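Can I swap tub spread for stick butter in shortbread? Need to know before tonight

Posted by fikley_baker, December 2023

Making a double batch of shortbread for a school thing and the store here in Fikley was out of sticks. All I got was the Dekker soft spread, big tub, the one with vegetable oil. Recipe says 276 grams of butter. Do I just use the same weight?? Tub says "not for baking" in tiny letters on the lid but my aunt says she does it all the time. Also have half a stick of real butter in the freezer, no idea how old.

Oven is fine, flour is fine, just the butter problem. And no I can't drive to Rundedstead for more, car is in the shop.

Wilma Hendriks

Don't do it for shortbread. Cake yes, muffins yes, shortbread no. Soft spreads have a lot more water in them and the dough goes greasy and then spreads flat all over the tray. I did a batch with the light one last January and got one giant cookie.

Look on the side of the tub for the fat percent. 80 or close to it – you might get away with it. If it says 60 or under put it on toast and make something else.

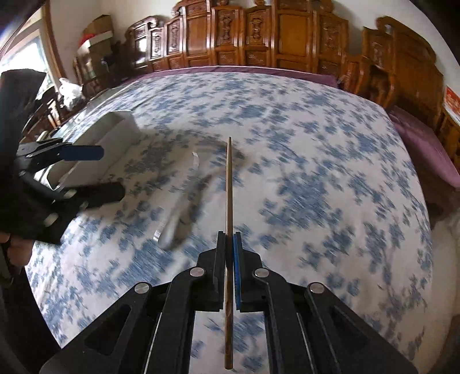
If you're going ahead anyway, chill the dough a good long time, overnight if you can. Press it into a pan insted of cutting shapes, that way it has nowhere to go. Add a couple extra spoons of flour. Lower oven than the recipe says, longer bake. And leave out the salt, the spread already has plenty. Use up the frozen butter too, smell it first, if it smells like the freezer toss it.

Els Van Hecke

Same weight works fine for me. Never had a problem

grekton_pantry

Depends on the brand. The Grekton baking sticks are OK and they keep forever in the freezer, I buy a few when they're on sale. Tubs are a differnt product, air whipped in sometimes, so if you do use one go by weight, never by cups. A cup of the whipped stuff is way short.

Would make oat bars instead tbh. Melted fat anyway so the tub doesn't matter as much. Kids eat them just the same

fikley_baker

Ok tub says 60. Doing oat bars. Thanks all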